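Chapter 9
Learning From a Pair of Hands

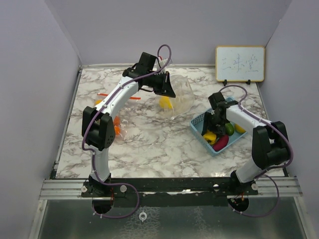
I came to two-armed learning the lazy way. For years I worked with one arm bolted to one table, and whenever a task needed a second hand I just changed the task. Bags cured me of that. Try getting a toy pepper out of a thin plastic bag with one hand while the bag slides around and folds over on itself, and you'll see why I gave in (I tried it at my kitchen counter one August evening and lost to the bag more often than I'd like to print).

So this chapter is about bags, vegetables and baskets, and about a method called imitation learning. The idea is simple enough to say in a breath: a person steers both arms through the job, we record the camera views and the joint angles, and then we train a network to guess the next little stretch of motion from what it sees right now. Each one of those recordings is called a demonstration. Chapter 8 gave you the single-arm version, and most of the math carries over. You just have twice as many joints to predict - and a new headache, which is timing.

Let me give you the result first, so you know where we're headed. Waltraud Teuber and I trained two policies on the same 46 demonstrations. The first, which we named Dedel, had a separate network for each arm. The second, Histholm, used one network that looked at everything and moved both arms together. Then we gave each policy 40 fresh tries at unpacking. Dedel finished 9 of them. Histholm finished 35! I made Waltraud run the whole thing again before I'd believe it.

Why such a gap? Dedel's arms each did sensible things, but they did them at the wrong moments. One gripper would let go of the bag while the other was still reaching. We'll look at those failures closely in Section 9.2, and they're my favorite part of the chapter, because you can learn a lot from watching two good arms ignore each other.

Before we get there, we need to agree on what counts as a finished try. That sounds dull, I know. But is a pepper hanging over the rim of the basket in or out? Waltraud said in, I said out, and our first results table had to be thrown away. Section 9.1 starts with the rule we settled on.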